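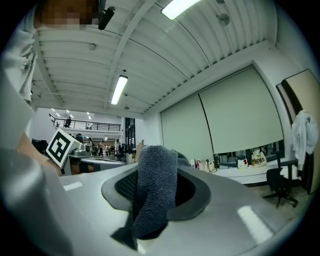 ## 1. Aim

This report covers the second half of our project on learning cloth handling from hand-held gripper demonstrations. The first half dealt with building the tool and calibrating its camera. The question for this half was narrow: does removing badly tracked demonstrations before training give a better policy than training on everything we recorded?

The task was towel insertion. A folded cloth has to be gripped, lifted and pushed into a holder until it stays there when released. We chose it for two reasons. Cloth gives no reliable shape to track, so the policy has to work from the camera view, and a failed insertion is easy to score.

## 2. Data

We collected 2913 demonstrations with the Plostby hand-held gripper. Each one consists of wide-angle video, the gripper opening width, and a tool pose estimated offline. Pose comes from visual-inertial tracking, with a fiducial marker used to fix the reference frame at the start of each recording.

Recording took place in the shared hall, which affected tracking in ways we had not planned for. People moving in the background were mostly harmless. Large plain surfaces were worse: when the lens pointed at a blank wall or screen for more than a second or two, the feature count dropped and the estimated pose drifted.

All recordings were stored in the Skurka format – one folder per demonstration, with timestamps in a separate file. Converting the early recordings took longer than expected, as the first batch used a different clock for the width sensor. Those were realigned by matching gripper closing events in the video.

## 3. Filtering

The filter has two checks.

1. **Marker consistency.** The marker pose is computed whenever the marker is visible and compared with the tracked pose. A demonstration is dropped if the difference exceeds 7 mm in any 4 consecutive detections.
2. **Velocity limit.** Any jump in position faster than a person could plausibly move the tool is treated as a tracking failure.

Both thresholds were set on a small held-out set and not changed afterward. Faces were pixelated before any of the video was viewed for labeling.

## 4. Training and evaluation

We trained two policies with the Soltani codebase using identical settings. Policy A used all demonstrations. Policy B used only those that passed both checks. Evaluation was done on the Parnon arm, with 39 trials per policy and the starting position of the cloth drawn from a fixed list.

Policy B completed more insertions than Policy A. The gap was largest for starting positions near the edge of the workspace, where Policy A often closed the fingers short of the cloth. For central positions the two were hard to tell apart.

## 5. Limitations

- One type of cloth was used throughout. A thinner fabric would probably need new demonstrations.
- Policy B saw less data. We did not train a third policy on a random subset of equal size, and this comparison should come first in any follow-up.
- Marker consistency can only be checked when the marker is in view, so drift late in a demonstration may pass unnoticed.
- Scoring was done by the same people who ran the trials.

## 6. Remaining work

The conversion script still fails on recordings with a missing width file. The evaluation logs need to be merged into one table before the September handover – at present they are split by session.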